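Collection update: household tasks, first block finished

April 7, 2022

The first block of recordings for the household set is done. We closed it with 629 demonstrations accepted, across 7 tasks, and the files have gone to Lumenta for training. This item covers how the work went, what we are changing and what comes next.

Readers who joined the list after December may not know the background. Unavis is building a set of short two-handed tasks done by people, so that a policy can learn from them before it is ever run on an arm. Ralline handles the recording rooms and the operators. Lumenta trains the models and reports back on which tasks need more examples and which have enough. The second recording room, at Kirkent, opened in December and now does most of the bag and cloth work.

Operators work in pairs. One records while the other checks the previous takes and resets the table, then they trade places after 20 takes. We tried longer turns early on and the takes got sloppy toward the end. Hands drift, people start to hurry the approach, and the grasp ends up in the same spot every time. Trading at 20 fixed most of that, and the operators say they prefer it.

The rejection rate was higher than we planned for. Most rejected takes came down to one of two things. Either the tracking dropped out partway through, usually when one hand passed over the other, or the operator corrected a mistake in a way that didn't match the written task. The second kind is a judgment call. A slip followed by a clean recovery is useful to a learning system, and we now keep those takes as long as the task gets finished. A slip followed by a long pause and a look around the room is not useful, and those still come out.

We also had a problem with labels. The Kirkent room was marking the start of a take when the hands entered the view, and the older room was marking it when the grippers were level and still. Lumenta noticed because the first second of the clips looked so different between the two rooms. Everything has been relabeled to the second rule. If you exported any clips before this update, please download them again.

Soft items remain the hard part. Rigid objects such as cups and blocks gave decent results with 40 demonstrations each. Bags did not. A plastic bag never sits the same way twice, and a model that has seen only a few shapes will reach for a corner that isn't there. 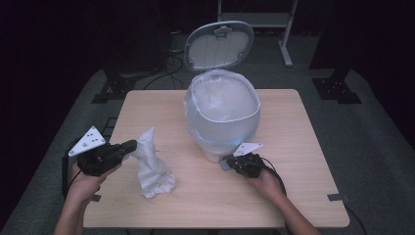
Trash can tasks are getting the largest share of the next block for this reason. They bring together a container with a lid, a liner that hangs and shifts, and loose plastic that has to be picked up from the table. Operators use a hand-held gripper in each hand, and the cables need to stay clear of the work. We want the starting layouts to vary much more than they did in the first block. A crumpled white heap to the left of the can, with its twisted top pointing up, gives the gripper an easy place to aim for, and too many of our early takes began with something like it. Flat, folded and half-open shapes are all underrepresented. The same goes for the can itself, which should be turned and moved between takes, with the lid starting closed in a good number of them.

White plastic against a pale tabletop is also hard on the vision side. Lumenta has asked us to keep recording that combination, as a model that can find the edge of a white bag on light wood should manage with darker ones. We will add colored liners later as a separate group so the results can be compared.

Changes for both rooms, starting with the next session:

Reset sheets now list a starting shape for each soft item. Please follow the sheet even if the shape looks awkward to grasp.

Takes with a recovery get the tag "recovered" and stay in the set.

Check both marker plates for looseness at every trade. A plate that has shifted even slightly ruins all the takes after it.

The task descriptions for the next block are in the shared folder. Comments should go to the Unavis collection desk before the sheets are printed. Lumenta will send its first training results on the bag tasks to the whole list once the runs are complete.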